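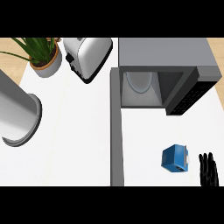
My employer is being bought - what happens to my shares and my holiday?

Posted Apr 12, 2018 by Chia-jung Fu

Hello all, I hope this is the right section. I work for a small lab supplies firm called Cluvomlow, with 39 of us in the Stindport office and a few more out on the road. In February we were told that a much larger company, Wirkton, had agreed to buy us. There was cake and a speech, and then it all went very quiet. Now we hear that the competition people want a closer look, and the sale can't go through until they have finished.

I have 143 shares from the staff scheme and I've never known what to do with them. Do I have to sell? Also I've got 7 days of holiday carried over from last year, and my manager (lovely man, but vague) thinks I ought to use them up before the new owners arrive. Is he right? Sorry for the ramble, it has been going round my head for weeks.

3 replies

tealeaf_mo
We went through the same sort of thing when Hägglund bought the place I used to work, so you have my sympathy, the waiting is miserable. On the holiday, it depends how they do the deal. If Wirkton buys the shares in Cluvomlow, your employer is still Cluvomlow, only with a different owner, and your contract carries on as before, holiday and all. If they buy the business out of the company then you would normally move across under the TUPE rules, and your terms and your holiday move with you. Either way I'd get those carried-over days confirmed in an email now, while the people who agreed to them are still at their desks. And do check whether your handbook gives a date they must be used by, as that will still count.

As for the review, ours took four months longer than we'd been told. We had no news for most of it and then everything happened in one week! Try not to book your life around it.

Pennywort
just sell them and have a nice holiday

old_ledger
Please don't sell anything before you've read the scheme rules, Chia-jung. Some staff shares can't be sold on the open market at all, and if yours is a private company there may be no market to sell them in. Look for a part headed "change of control" or "takeover" - it should tell you whether you have to accept the offer and what happens if the deal falls through. Tax can be different too, depending on the type of scheme and how long you've held them, so ask whoever runs it to put the answer in writing.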